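# How to Prepare and Run a Simulated Pick-and-Place Demonstration for an Open Day

October 22, 2022
Written by Salim Ndung'u

This tutorial is for colleagues who must show a robot arm in simulation to visitors. I wrote it after our open day at Rotich, where Shabani Muli and I ran the station for the whole afternoon. Before that day I had only shown simulations to people from my own office, and I can say that visitors are a different public. They come in the middle, they leave in the middle, and they ask the question you did not prepare.

I assume that you already have a working simulator with an arm model, and that you can load objects and run a script. I do not explain installation. If you work with our internal setup, the scene loader is called Prudisska and the task scripts are in the folder with the same name.

## What you need

- One computer with a graphics card that is good enough for your renderer
- One large screen for the visitors and one small screen for you
- A keyboard on a long cable (wireless also works, but see the part about problems)
- The arm model with a parallel gripper
- A small set of object models
- A printed card with the names of the objects, in large letters
- A second person, if possible

The second person is more important than the graphics card. Shabani spoke with the visitors and I stayed at the keyboard. When we exchanged places for a short time, I found that I cannot type a command and answer a child at once.

## Step 1: Choose the objects

Use few objects and make them very different from each other. Visitors must be able to say "the cup" or "the ball" and everybody should know which one they mean. In our first rehearsal we loaded too many kitchen things, and people said "that one, no, the other one" and pointed at the screen with a finger.

For the open day we kept a small orange cup, a yellow and white box, a dark blue ball and a power drill. They give you four different lessons:

- The cup is open at the top, so you can discuss if the gripper should hold it from outside or put one finger inside.
- The box has flat sides. It looks easy, but it must be turned correctly in relation to the fingers.
- The ball can roll away if one finger touches it before the other.
- The drill is large and its weight is not in the middle.

Do not choose an object only because the model is beautiful. We had a very nice teapot and it was in the way all the time.

## Step 2: Prepare a plain background

Our normal lab scene has a table, walls, shelves and a floor with tiles. For visitors I removed everything and left one gray surface. The loading time became shorter, and people looked at the arm and the objects instead of asking what is on the shelf.

Choose a gray that is dark enough. The arm is white, and on a light background the fingers are difficult to see from the back of the room. Make the test yourself: walk to the last row of chairs and look.

## Step 3: Set the start position

Put the gripper above the objects with the fingers open. It is tempting to start with the arm folded in its home position, but then the first seconds of every run are only travel, and with visitors these seconds feel long.

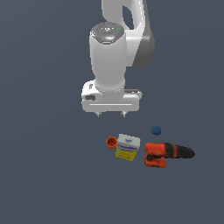

Save this position with a short name. I used "start" for the main one and "high" for the one with more space between the fingers and the objects. You will call them many times, often while somebody is talking to you, so the name should be something your hands can type alone.

Also save the positions of the objects. After each run the cup and the ball will be somewhere else, and you want to bring everything back with one command. In our loader it is the reset key. If your simulator has no such key, write a small script which deletes all objects and loads them again.

Check these points before you continue:

1. The arm does not touch any object in the start position.
2. The camera shows the fingers and all the objects together.
3. The objects stay quiet when the physics is running. If the ball moves slowly by itself, put it a little lower or increase the rolling friction.
4. The reset works also when the arm is in the middle of a movement.

Point 4 cost me one evening. The reset moved the objects back but the gripper was still closed on the old place of the cup, and the cup appeared inside the fingers. Then it was thrown across the surface with great speed. Now our reset opens the gripper, lifts the arm and only after this places the objects.

## Step 4: Decide what the visitor can do

I recommend giving the visitor one choice only, which is the object. The visitor says a name, you press the key, the arm tries to pick it. We made the keys like this:

| Key | Action |
|---|---|
| C | pick the cup |
| B | pick the ball |
| X | pick the box |
| D | pick the drill |
| R | reset |
| Space | pause |

At first we wanted to let people drive the arm with the arrow keys. In the rehearsal, a colleague from the Nuvance project needed the whole of his turn only to understand which direction is "forward" on the screen. With a queue of people it is not possible. If you have a quiet room and a small group, you can try it.

The pause key is very useful. Shabani used it just before the fingers closed and asked the visitors: where will it hold? Some of them came to the screen and showed with two fingers of their own hand. I think this was the best part of the day.

## Step 5: Slow the movement down

Our scripts run fast because normally nobody watches them. For a demonstration this is bad. I changed the speed limit so that one pick takes 10 seconds from the start position to the lifted object. It felt terribly slow to me when I was alone. With people in the room it was correct.

Do not slow down the physics time itself. If you do, a falling ball looks like it falls in water, and somebody will ask about it. Change only the speed of the arm.

## Step 6: Prepare for failure

The arm will miss. Plan which failures you can accept and what you will say. We did 186 test picks in the week before, and I wrote every failure in a table with the reason. Most of them had to do with the drill. The grasp point was on the thick part of the body, and our gripper does not open wide enough for it in every orientation. I moved the grasp point to a thinner place and it was better, but not perfect.

I wanted to take the drill out. Shabani wanted to keep it, and she was right. When every pick is successful, visitors think it is a film -- one man really asked me if it was a film. After he saw the drill slip, he stayed and asked good questions.

What you can say when a pick fails:

- "The arm knows where the drill is, but the place to hold it was not good."
- "One finger touched before the other, so the object moved."
- "Let us try again with the same positions and see if the result is the same."

The last sentence is a good way to explain why we use simulation. In the real lab you cannot put the drill back in exactly the same place. I say it in this simple form and leave the details for people who want them.

## Step 7: Place the camera

One camera is enough, but take care with the distance. If you go too close, the arm fills the picture and the objects are small at the bottom. If you go too far, the fingers disappear. I look from the front and a little from above, and I keep free surface on the sides so that the arm has a place to put things down.

Do not move the camera during a pick. I did it once to show the grasp from the side and two people lost the orientation completely. If you want a second view, open a second window and leave it fixed too.

Before you open the door, set the arm to the high position, reset the objects and let the picture stand. Visitors who arrive early can look at it and read the names on the card.
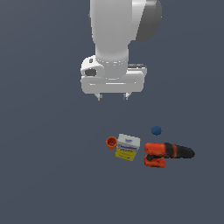
## Step 8: Run the session

We worked with groups of 6 people. For each group we used this order:

1. Shabani says what the objects are and that all of it is calculated by the computer.
2. She asks one person to choose an object.
3. I press the key. She pauses me with her hand, not with words, so that she can continue to speak.
4. The group guesses where the fingers will hold.
5. I continue the movement.
6. Reset, and the next person chooses.

After 3 picks we open for questions, even if not everybody had a turn. The people who want a turn usually stay.

Questions that came more than once:

**Is there a real robot like this?** In our case yes, the model was made from a real arm. If yours is different, say so clearly.

**Does it see the objects?** In our demonstration it does not. The script receives the positions from the simulator. Please be careful with this answer, it is easy to give a wrong impression.

**Can it pick two things together?** The box and the cup are close, so people ask. Our script cannot do it.

## Problems we had

**The keyboard stopped.** It was wireless and the battery was finished. We continued with the spare one from Mullis, the office next door.

**The screen went to sleep.** Switch off all energy saving in the morning, on both screens.

**The ball fell through the surface.** This happened when the computer was very busy. I closed the recording program and made the physics step smaller.

**The sound.** We had no sound, and the room is noisy. Next time I want a short tone when the gripper closes, so that people at the back know the moment.

If you reuse our key table, please write your changes in the Prudisska folder with your name -- I am still looking for a better grasp point for the drill.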